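Household Chores Working Group
Minutes, 1/29/19
Present: Radoslava Hájek (chair), Illia Dmytriv, Consuelo Pacheco, Lev Lytvynenko
Regrets: Gianni Morelli

1. Table wiping
Illia reported on the round wooden table. Flat areas are manageable, the curved rim is still hard to follow. Gripper open at the rim, nothing held:
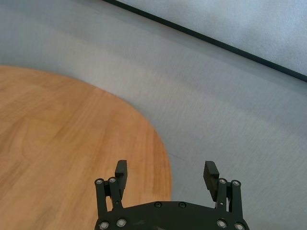

2. Two arms or one
Consuelo wants both arms kept — one to brace, one to wipe. Table bare, an arm on each side:

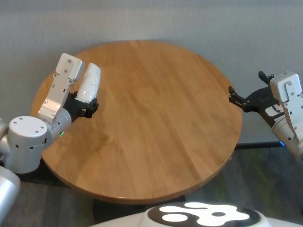 Lev disagreed and asked for a one-arm trial first. Agreed, 100 runs. Erkano quote of $3000 for spare fingers deferred to next meeting.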